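In Praise of the Folding Table

My aunt had a dining table that seated twelve and weighed as much as a small car. It came to her from her mother, it had lion's feet, and I never once saw twelve people sit at it. What I saw on it was mail, and ironing, and one very patient cat. We ate in the kitchen, standing up half the time, and the good table waited for December.

I thought about that table a great deal when I moved into my second-floor place on Cirnach Street, where the front room has to be everything. My neighbor Clodagh Ní Bhriain took one look at my furniture catalog and told me to buy something that folds. I was a bit offended! A folding table, to me, meant church basements and yard sales and pinched fingers. But the solid one I had circled cost 3,000 dollars, and I had 300 to spend, so I swallowed my pride.

Well, I have been won over completely, and I'd like to win you over too. A folding table asks you each evening what you want your room to be. If it's supper, you open it up. If it's the grandchildren and their blocks, you fold it flat and lean it in the hall, and there is your floor again, the whole lovely stretch of it. And if company comes (mine always brings more company), you set up a second one beside the first and carry on.

I'm fond of how cheerful they're allowed to be, as well. Serious tables come in brown. The humble ones come in swirls and speckles and bright trim, as if somebody at the factory was enjoying the afternoon, and they look quite at home near the television and the little figurines we all say we're going to thin out someday.

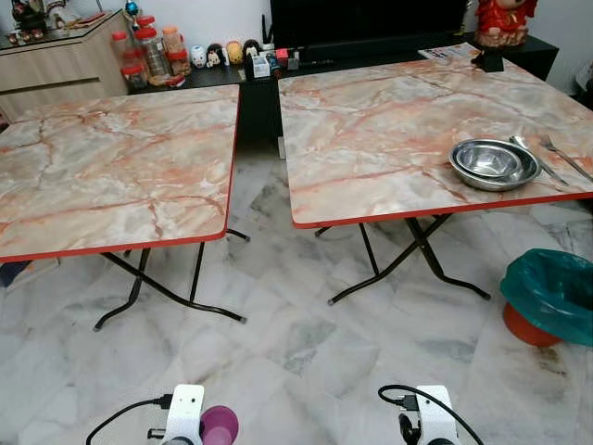
Two square folding tables with red edging, and a pair of steel bowls on one corner.

Steel bowls, a spoon and a fork are plenty to begin a meal with, to my way of thinking. The rest can come out of the kitchen when it's ready. My aunt would have wanted a cloth, and I do own one, but it mostly stays in the drawer, and I sit down to my soup a good deal sooner for it.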